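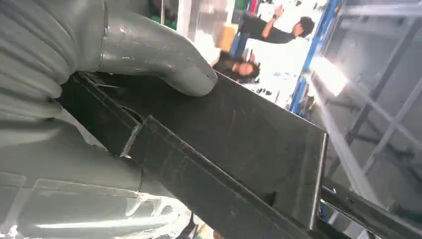
Callier Bakery and Tea Room opens second shop in Pirnbridge

PIRNBRIDGE, August – Callier, the family bakery and tea room from Clustport, will open its second shop this month, in the old shoe store at the lower end of Market Street in Pirnbridge. The doors open on Tuesday at 8 a.m.

The building stood empty for two winters. The family has put in a new kitchen and kept the tile floor and the large front window. There are seats for guests inside, and in good weather also in the small yard at the back, which can be reached from the parking lot.

The menu will be mostly the same as in Clustport: bread from the stone oven, soups, meat pies and the plum cake. New in Pirnbridge is a breakfast with garlic rice and eggs, after a recipe from Cabanatuan, where one side of the family comes from. It is served until 11 a.m.

Before choosing the place, Callier asked its guests by paper card which town they would like for a second shop. The bakery received 3,146 cards, and 1,827 of them named Pirnbridge.

The shop will be open from Tuesday to Sunday. The Clustport tea room keeps its usual hours, and all its staff stay in their jobs. Orders for whole cakes can be made in both shops and need two days.

Members of the press who wish to visit the kitchen before the opening are asked to contact the Clustport shop.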